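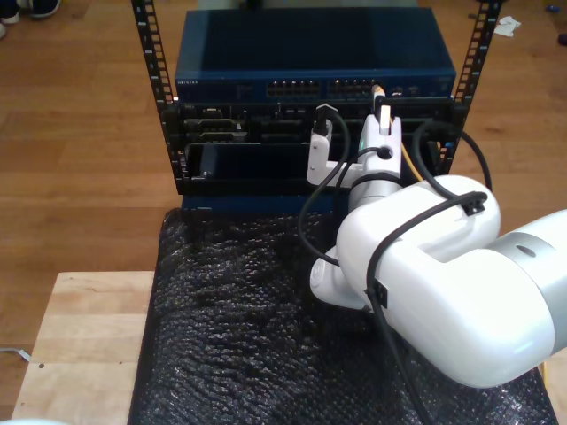
28 June 2021
Posted by Marjatta Nurmi
Filed under: Work, grumbling | 3 comments

I've spent a fair slice of my working life at Savolainen on my knees, patching switches. Nobody has ever called it the glamorous end of IT. Now we have a robot learning the job, and I find I'm jealous.

It gets the yellow cable, the Netgear switch and all the patience in the world. I get a spreadsheet with 923 rows, in which I grade its attempts. 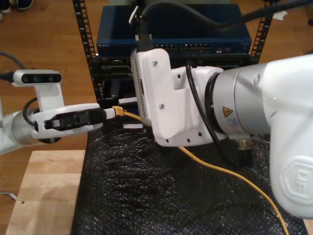 What my job is now

Mostly watching. My title went from technician to "operations reviewer", with no change in pay and a worse chair. My knees have never felt better, I'll give them that.

The clear little plug is the hard part, same as it was for me as an apprentice.

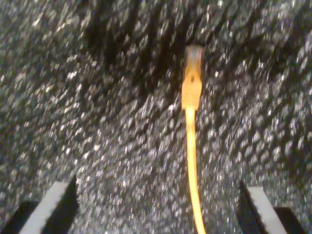
by Marjatta Nurmi

Management promises that no one on our team is going anywhere before October. I asked what happens in November and was offered a biscuit. Meanwhile the new starters aren't learning to patch at all, and I do wonder who they'll phone at 3 a.m. 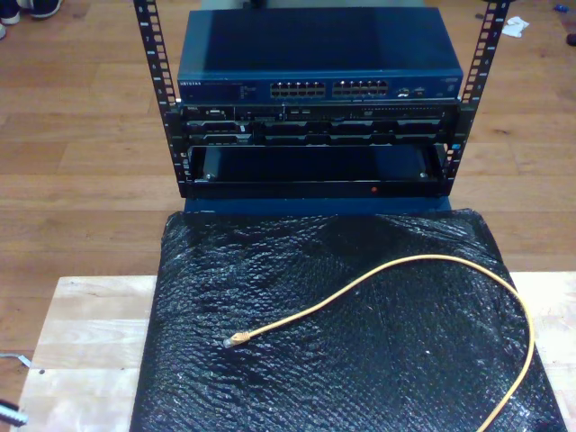
Elsa Kvam reckons I'm being sentimental, and that after 30 years of crawling behind racks she'd hand over her torch tomorrow and favour anything that spares her back.

Shares: 82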